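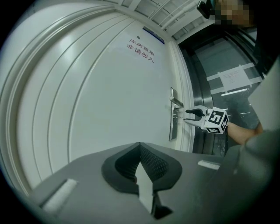 Specialty Drug Prior Authorization: Frequently Asked Questions
Nelham Benefit Administrators

Which drugs need prior authorization?
The current list has 482 drugs. It covers most infused drugs, all gene therapies and any drug billed under a temporary code. The list is updated each December.

Who submits the request?
The prescriber's office. Members cannot submit on their own behalf but can check status in the Dekel portal.

How long does a decision take?
Standard requests are decided within 4 business days of a complete file. Requests received after 3 p.m. count as received the next business day.

What makes a file incomplete?
Missing lab results are the usual problem. Form 107 must also carry the prescriber's signature and the diagnosis code.

Does approval count toward my stop-loss limit?
Approval has no effect on stop-loss. Plan sponsors should read section 17 of the policy, which sets the terms for one-time treatments.

What if I change employers during treatment?
An approval ends with coverage. The new plan will need its own request.

How do I appeal a denial?
Write to Pierina Cocco, Appeals, at the Jaltcombe office. Include the denial letter and any new clinical records.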